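Landen enseña a sus brazos a manejar un libro abierto por control remoto

Redacción. Actualizado en julio

Landen ha cerrado la primera tanda de demostraciones de Kaewkla, el proyecto con el que quiere que un par de pinzas robóticas aprenda a trabajar con libros de papel. Las sesiones se hacen en el taller de Gratcombe. Un operador mueve los brazos a distancia y el sistema guarda cada recorrido junto con las imágenes de las cámaras.

En esta tanda se grabaron 56 demostraciones, de las que 33 se consideran aprovechables. El resto se descartó por pausas demasiado largas o porque el operador corrigió la trayectoria a mitad del movimiento. El material elegido fue un manual técnico en chino, con muchos esquemas mecánicos y páginas que se curvan hacia el lomo.

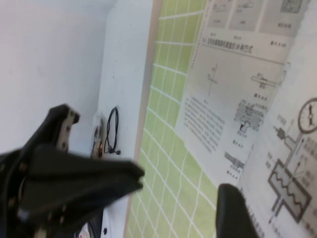
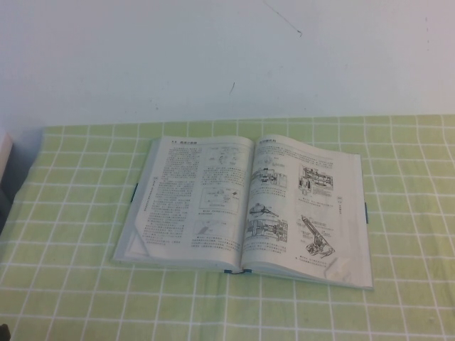
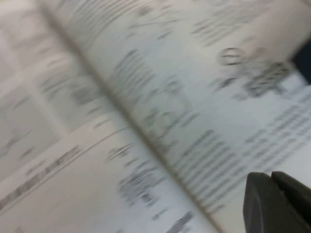

El capítulo 9 del manual, página 322, con el epígrafe 9.6 sobre membranas metálicas:

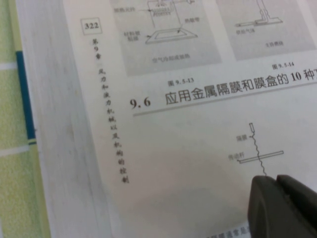 El programa que recoge los datos es Cluvis, desarrollado por la propia Landen. Registra la posición de cada articulación, la apertura de los dedos y el vídeo de muñeca, y lo sincroniza con una cámara fija. En la versión anterior el desfase entre las señales obligaba a recortar el principio de casi todas las grabaciones. Ese problema, según la empresa, está resuelto.

El papel es un material incómodo para este tipo de aprendizaje. Una hoja se dobla con muy poca fuerza y su posición cambia cada vez que se toca el libro. Por eso los operadores repiten el mismo gesto con el volumen girado unos grados o desplazado sobre la mesa, y procuran acercarse a la página siempre despacio. Los turnos duran 2 horas y los operadores se relevan entre uno y otro.

Landen prevé entrenar un primer modelo con las grabaciones válidas antes de ampliar la colección. La segunda tanda incluirá otros 3 libros, de tapa y gramaje distintos, y también se hará en Gratcombe. La empresa no ha decidido todavía si publicará los datos. De momento solo tiene previsto difundir el formato de archivo de Cluvis, con una breve guía de uso para otros laboratorios.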